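감정

하우케 루페르트는 그 우표가 진짜라는 말을 처음부터 믿지 않았다.

"레테베티 섬 우편국이라. 그런 데서 우표를 찍었다고?"

"찍었지. 딱 50장." 하르트무트 괴르츠가 핀셋을 내려놓으며 말했다. "남은 게 3장이고, 그중 하나가 이거야."

50장이라는 숫자는 누가 세었을까. 하우케는 묻지 않았다. 물으면 하르트무트는 또 슈트로벨 목록을 꺼낼 것이고, 슈트로벨 목록에는 그가 원하는 말이 언제나 적혀 있었다. 인쇄한 사람도, 목록을 쓴 사람도 죽은 지 오래라 따질 데가 없었다.

11월의 모임방은 난방이 늦게 들어왔다. 프리데리케 슈타인바흐는 외투를 입은 채 확대경을 들여다보고 있었다. 남들이 감탄하는 동안 그녀는 천공만 보았다.

"톱니가 너무 고르네요."

"보존 상태가 좋은 거지."

"바다 건너 17년을 서랍에 있었다면서요. 습기 얘기는 아까 직접 하셨고."

하르트무트는 웃었다. 하우케는 그 웃음을 알고 있었다. 자르네오 경매에서 청색 오류 우표를 넘길 때도 저렇게 웃었고, 그걸 산 사람이 바로 하우케였다. 나중에 보니 청색은 오류가 아니라 햇빛이었다. 창가에 한 철만 두면 어떤 초록도 그렇게 된다.

"마르턴 데클레르크가 감정서를 써 줬어." 하르트무트가 봉투를 꺼냈다. 종이는 두껍고 도장은 컸다. 하우케의 경험으로는 도장이 클수록 본문이 짧았다. 과연 다섯 줄이었다. '진품으로 사료됨.' 사료된다니, 누가 사료했다는 말인가.

"뒷면 좀 봐도 되겠나?"

"힌지 자국이 있어서 만지기가 좀 그래."

"만지지 않고 보겠네."

하르트무트는 잠시 망설이다가 우표를 뒤집었다.

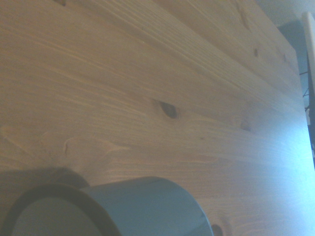

최종 수정: 11월, 오후 5시

풀이 반짝였다. 프리데리케가 고개를 숙여 냄새를 맡더니 아무 말 없이 확대경을 접었다. 하우케도 맡았다. 학교 앞 문구점 냄새였다.

"섬에서 쓰던 풀이 원래 이래." 하르트무트가 말했다.

"섬에 가 봤나?"

"꼭 가 봐야 아나."

저녁에 하우케는 파티마 파숄라에게 전화를 걸었다. 그녀는 지라바리 상회에서 옛 우편물을 오래 다루었고, 하우케가 아는 한 물건을 팔려고 목소리를 높인 적이 없었다. 그래서 하우케는 그녀도 반쯤만 믿었다.

"레테베티요?" 수화기 너머에서 서랍 여닫는 소리가 났다. "저한테도 있어요. 하나 보내 드릴까요?"

"남은 게 3장뿐이라던데."

"누가요?"

하우케는 대답하지 않고 값을 물었다. 파티마가 부른 값은 버스표보다 쌌다. 그는 한참 수화기를 들고 있다가, 그래도 감정서는 있느냐고 물었다.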